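The second-hand play kitchen

When Teodora Popescu moved to Illside she had 11 boxes of her own and one box of toy food. The toy food had belonged to her two daughters, who had long since stopped using it. She meant to pass it on to a neighbour. Eight years later it forms part of the Nadesari toy library, which lends out play kitchen sets by the fortnight from a former shoe shop near the station.

The library has 700 items on its shelves, and the kitchen things go out more than anything else. Popescu thinks this is because children already know what to do with them. A child of two will put a lid on a pot. A child of four will run a café and charge you for the water.

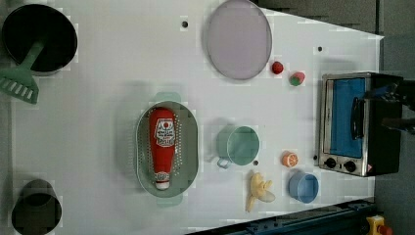

Play food and kitchenware on a white tabletop, with a ketchup bottle in the colander.

Few of the sets match. A pot comes in from one family and a mug from another, and the colours are whatever turned up that month. Popescu used to sort them by maker, then gave up. She now makes sure each set has something to cook in, something to eat from and plenty of fruit.

Fruit is what goes missing. Strawberries end up in coat pockets and under car seats, and the library replaces 100 pieces of food a year. Borrowers are asked to own up, and most do – there is no fine.

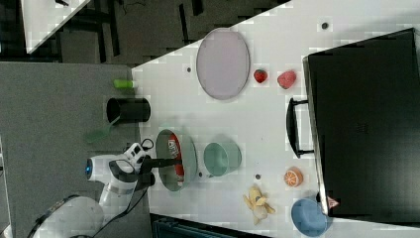 Three bowls and an oval plate share the table with the fruit, including half an orange and a banana with its peel open.

Cleaning is done in the back room on Mamon Street. Plastic pieces get warm soapy water, a rinse and a night on a towel. Anything with a battery is wiped by hand. Printed labels need some care, as they lift at the corners if they are left to soak.

A fortnight's loan is free to families in Illside, and the sets can be renewed once. The library made 3,000 loans last year. Donations are taken at the counter, and Popescu would like more saucepans.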